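Comparing Grippers on Soft Stuff: Tips From Our Workshop

If you're trying out robot hands for household chores, start with the soft things! Boxes and mugs are kind to almost any gripper. A cushion folds, slides and bulges out the other side, and you learn more from it in a morning than from a week of blocks.

Use one cushion for every hand you test. We bought ours from Halaletti and wrote the date inside the cover. A new one behaves differently after 100 squeezes, so break it in first.

Keep the two-finger Beron for towels and light cloths. It's quick and simple, and I love it for picking up a corner - but on anything plump it wants a very deep bite.

With fingered hands, set the thumb before you set the force. Most of our drops on the Jurkance pair came from thumbs that closed too early. Once that was fixed we got through 400 lifts on one set of finger pads.

Hold long cushions by the two ends and bring both arms in at the same height. If one hand leads, the cushion twists.

Mark your floor with tape, and look where the cables are before each run.

Log every try, even the silly ones. Our sheet is at 1,558 lines and I still go back to the early ones.
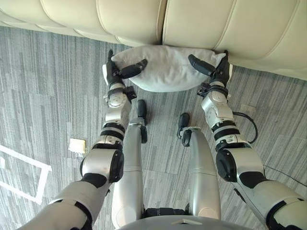

Workshop floor, Shaikh Robotics - 2/5/24

Two hands, one white pillow, right up against the front of the sofa. Look at the thumbs, both angled in across the front of the fabric. For this kind of hold I'd pick fingers over flat jaws every time, and I can't wait to try it with a bolster next!

Wipe rubber pads with a damp cloth and let them dry before the next round.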